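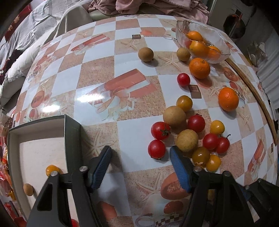 In Defense of the Ugly Tablecloth

My aunt left me 15 tablecloths and one opinion, which was that bare tables are for people who don't expect company. I ignored the opinion for years. I own a nice table. It cost more than 600 dollars, and the man at the store told me to let the grain breathe.

So I let it breathe, and spent every dinner sliding coasters under people's elbows like a blackjack dealer. Guests got nervous. Pascal Brandes once held a glass of red wine in the air for an entire story about his divorce.

In August I gave up and put down one of hers. It's hideous. Starfish, gift boxes, who knows — the woman never met a pattern she couldn't use twice. Within ten minutes somebody had spilled gravy on it and kept talking.

Good taste makes everyone at the table an employee. You have to look after it. A loud cloth asks for a damp sponge once a day and forgives the rest, and children can be let near it with soup.

Aroha Ashby, who has better furniture than I do, calls this surrender. She may be right. Her dining room looks wonderful, and I've eaten in it 2 times, both times in the kitchen.

I still have 14 to get through. One of them has roosters.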